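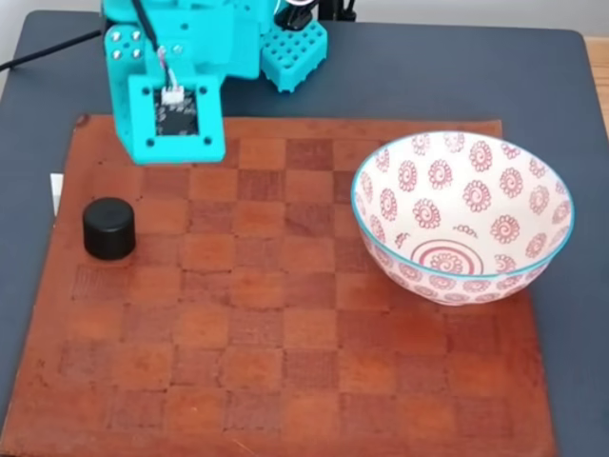

Cómo restaurar un tablero de ajedrez de madera con aceite y cera

Por Heather Galbraith
Publicado el 16 de agosto de 2026

Esta guía es para tableros de madera maciza o de chapa gruesa, de los que se compran de segunda mano y llegan con manchas, polvo en las juntas y un barniz ya amarillo. Yo aprendí con un tablero comprado en el mercado de Gusmont, donde vivo desde hace varios años, y después hice otros para el club. El español no es mi primera lengua, así que pido paciencia si alguna herramienta tiene otro nombre en su país.

Lo que se necesita

Papel de lija de grano medio, fino y muy fino. Un taco de corcho. Un cepillo de dientes viejo. Cola blanca para madera. Cinta de pintor. Aceite de tung o de linaza cocido. Cera de abejas en pasta. Varios trapos de algodón que no suelten pelo. Guantes y mascarilla para el polvo.

Paso 1. Mirar antes de tocar

Ponga el tablero cerca de una ventana y mírelo con luz de lado. Así aparecen las rayas, las casillas levantadas y los restos de cola. Pase la yema del dedo por las 64 casillas, una por una. Si alguna se mueve, márquela con un trocito de cinta. También conviene medir el lado del tablero en los dos sentidos; el mío tiene 36 centímetros y una diferencia pequeña entre un lado y otro, cosa normal en la madera vieja.

Para saber si es chapa, mire el canto. Si las casillas claras y oscuras se ven solamente como una línea muy delgada, es chapa, y entonces hay que lijar muy poco y siempre a mano. Una lijadora eléctrica atraviesa la chapa en un momento y ese daño no tiene arreglo bonito.

Paso 2. Limpiar

Saque el polvo de las juntas con el cepillo seco. Después pase un trapo apenas húmedo con unas gotas de jabón neutro, y en seguida otro trapo seco. No deje agua sobre la superficie. La cera antigua se quita con un poco de aguarrás, con la ventana abierta. Espere hasta el día siguiente para continuar.

Paso 3. Pegar las casillas sueltas

Levante la casilla con una espátula fina, sin forzar. Raspe la cola vieja del fondo. Ponga una capa delgada de cola nueva, coloque la casilla en su posición y limpie lo que sale por los bordes. Encima va un papel de horno, y sobre el papel una tabla plana con peso. Mi vecina Araceli Sandoval usa dos diccionarios, yo uso una plancha antigua de hierro. Hay que dejarlo toda la noche.
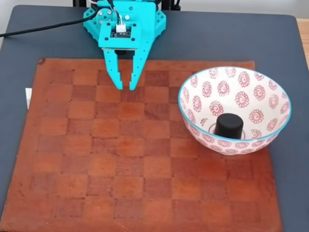

Paso 4. Lijar

Cubra el marco con cinta si quiere conservar su color. Envuelva el taco con la lija de grano medio y trabaje en el sentido de la veta. En un tablero esto es un poco difícil, porque muchas veces la veta de las casillas claras va en una dirección y la de las oscuras en otra. Lo que yo hago es lijar todo en diagonal suave con el grano medio y terminar con el fino siguiendo la veta de la mayoría.

Pare cuando el color sea parejo. Aspire el polvo con frecuencia, porque el polvo de la madera oscura mancha los poros de la clara. Por la misma razón no use trapo mojado en este momento.

Paso 5. Aceitar

Caliente el frasco de aceite al baño maría, sin hervir, para que penetre mejor. Aplique poco aceite con un trapo, en círculos pequeños. Espere 20 minutos y retire todo lo que la madera no absorbió. Si queda un exceso, se pone pegajoso y tarda semanas en secar.

Con 2 manos es suficiente para un tablero que se usa en casa. Entre una y otra deje pasar un día entero y pase la lija muy fina casi sin apretar.

Atención con los trapos: los que tienen aceite de linaza pueden encenderse solos si se guardan arrugados. Extiéndalos al aire libre hasta que estén rígidos y sólo después tírelos.

Paso 6. Encerar

Ponga la cera con un trapo limpio, en capa fina. Déjela 60 minutos y saque brillo con otro trapo. Si las piezas resbalan demasiado, hay mucha cera; frote otra vez con fuerza.

Mantenimiento

No deje el tablero al sol ni encima de un radiador. Yo repito la cera una vez al año, en marzo, cuando apagamos la calefacción. Para el polvo alcanza un paño seco. Si las piezas tienen fieltro en la base, revise que no tenga arena pegada, pues un solo grano hace una raya larga.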